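Catégorie : Vie quotidienne, Travail

J'ai passé cinq ans en horaires décalés, dans une zone industrielle près de Sarkville, et je dors enfin correctement depuis juin. On m'a demandé comment j'avais fait, alors je note tout ici.

Le plus dur était le retour de nuit. Je rentrais à sept heures, il faisait jour, les voisins partaient au bureau. Je mangeais n'importe quoi debout dans la cuisine et je me couchais vers dix heures, pour me réveiller à midi avec la bouche sèche. J'ai tenu comme ça beaucoup trop longtemps.

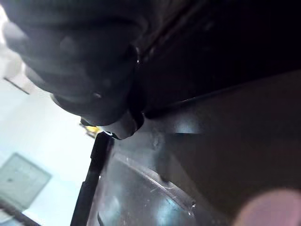

Du noir et un peu de flou, l'ambiance me va bien.

C'est ma collègue Fathima Sikder qui m'a parlé de la règle du repas unique : une soupe avant de partir, un vrai repas à la pause, puis plus rien au retour sauf du pain et une tisane. La première semaine j'avais faim. Ensuite, non. J'ai aussi arrêté le café après deux heures du matin, ce qui m'a coûté davantage.

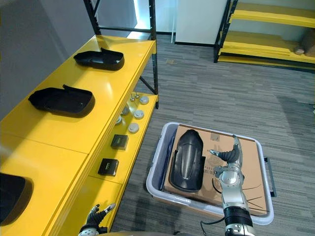
La chambre

J'ai acheté un rideau occultant à 100 euros, posé de travers, et des bouchons d'oreilles en mousse. Le téléphone reste dans l'entrée. Ma sœur a le numéro du fixe, et elle seule. Je règle le chauffage au minimum avant de partir au travail — une chambre fraîche m'aide plus que le noir complet.

Pour le trajet, j'ai renoncé à la voiture les semaines de nuit. Le bus 633 me dépose à 600 mètres de chez moi et je fais le reste à pied, avec des lunettes de soleil même en hiver. 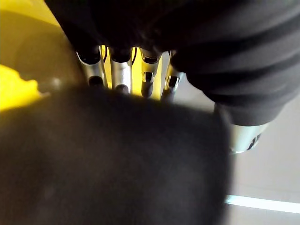
Faut-il garder le même rythme pendant les jours de repos ?
Je coupe la poire en deux : je me couche à trois heures du matin et je me lève à onze heures. Je vois ma famille l'après-midi et la reprise est moins brutale.

Reste la sieste. Je la fais à dix-huit heures, vingt minutes, sur le canapé et jamais dans le lit. Si je la rate, je ne la rattrape pas. 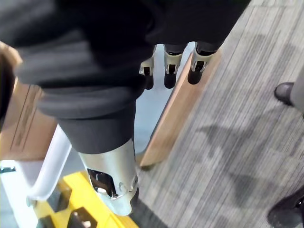 Ce qui n'a pas marché

La mélatonine, des maux de tête. Le sport au retour, pire que tout. Les podcasts pour s'endormir : je les écoutais jusqu'au bout. Je repasse de jour le mois prochain et il faudra sans doute tout recommencer dans l'autre sens.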